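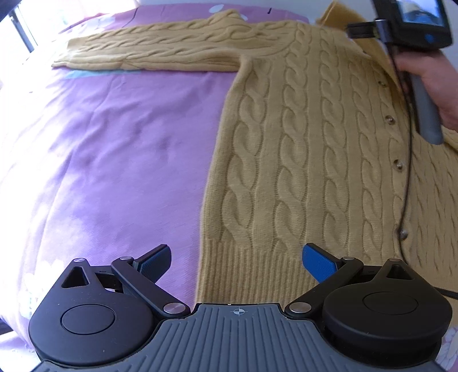

4.3 Recording a garment folding session

Section 4.2 (jaw calibration) must be complete for both hand-held grippers before starting. The steps apply to the Turgate build, left and right units.

1. Spread the garment flat, front upwards, with the sleeves away from the body. Cable knits and ribbed hems need no extra preparation.

2. Switch on the right unit, then the left. Wait for a live picture on each display fitted.

3. Check that the clock offset shown in the Vanby logger is below 2 ms. If it is higher, restart the logger and repeat step 2.

4. Open both pairs of jaws fully and hold them still above the garment for two seconds. The logger takes this as the zero position.

5. Close the pads on a single edge, such as a hem or cuff. Squeeze until the knit stops slipping and no further.

6. Fold at normal hand speed. Keep the other unit in view of the camera where possible.

7. Open the jaws fully to end the take.

Note: Files are split at 2000 frames. A longer take is saved in parts and joined on import.

Note: Strong window light can wash out part of the picture. Draw the curtain or turn the work before locking exposure.

CAUTION: Keep loose cable clear of the linkages and of any buttons. A snagged cable can pull the connector off the board.

CAUTION: Do not grip a button between the pads. The pad surface tears and must be replaced as a pair (Drurnard part 3899).

If the jaw reading drifts between takes, tighten the pivot screws and return to 4.2. Wear limits for the Quansah gears are in Appendix B.

Section maintained by Ekua Dogbe. Last checked in June.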